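# Sanna Refurbished Desktop Towers

Dendik supplies refurbished desktop computers to libraries, registered training organisations, community centres and small offices. The Sanna range is intended for organisations that need a dependable machine for word processing, email, web access and record keeping, and that wish to avoid the cost of new equipment.

All Sanna towers are prepared at our Pumitow workshop. Orders may be placed for a single unit or for a full room.

## What is supplied

Each order includes:

- one desktop tower, cleaned and tested
- one power cable
- one wired keyboard and one wired mouse
- a printed test record showing the serial number of the tower
- a setup guide in plain English

Monitors are sold separately. Customers who already own monitors should check which display sockets these have before ordering, as adaptors are not included in the standard price.

## Grades

**Sanna A.** The outer case has light marks only. Suitable for reception desks and other public areas.

**Sanna B.** The outer case may show scratches, faded lettering or the remains of asset labels. Internal testing is the same as for Grade A.

**Sanna Parts.** Sold untested, without warranty, to repairers and for use in teaching. Parts units may lack a processor, memory or storage drive, and are not eligible for return.

## Preparation and testing

Storage drives received with used equipment are erased before any other work begins. Where a drive cannot be erased, it is removed and destroyed, and a replacement is fitted. A certificate of erasure is available to the organisation that donated or sold the equipment.

Towers are then opened, cleared of dust and checked for damaged sockets, swollen capacitors and worn cables. Fans that are noisy or slow to start are replaced.
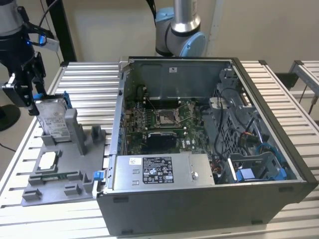

Memory and storage are tested overnight, and the results are entered on the test record. A tower that fails any part of the test is repaired and tested again from the beginning. Units that fail a second time are regraded as Sanna Parts.

## Prices

| Item | Price |
|---|---|
| Sanna A tower | $458 |
| Sanna B tower | $138 less than Grade A |
| Additional storage drive, fitted | $52 |
| Monitor adaptor | $45 |

Prices include tax. Sanna Parts units are priced individually and are listed at the Pumitow counter. Schools and registered charities may apply for account terms.

## Delivery and collection

Orders may be collected from Pumitow or sent by courier. Cartons are heavy and should be lifted by two people. Please inspect the packaging on arrival and note any damage on the courier's docket before signing.

The workshop and counter are closed on Sunday. Large orders placed in June may take longer than usual to fill, as many customers replace their equipment before the end of the financial year.

## Warranty

Grade A and Grade B towers carry a 12-month return-to-workshop warranty. The warranty covers failure of parts in normal use. It does not cover liquid damage, damage caused by power surges, or the loss of customer files. Customers are advised to keep a current backup at all times.

Opening the case to add memory or a drive does not affect the warranty, provided that the power cable has been disconnected and no part has been forced. The setup guide lists the types of memory suited to each model.

## Return of old equipment

Dendik accepts used desktop computers from customers who are placing an order. Collection is arranged through our recycling partner, Prurnier. Equipment should be unplugged and free of loose items, with any passwords removed where possible.

## Enquiries

Enquiries about bulk orders, account terms and spare parts should be addressed to Nazareno Lombardi, Equipment Supply, at the Pumitow workshop. Please include the serial number when writing about a tower you have already purchased.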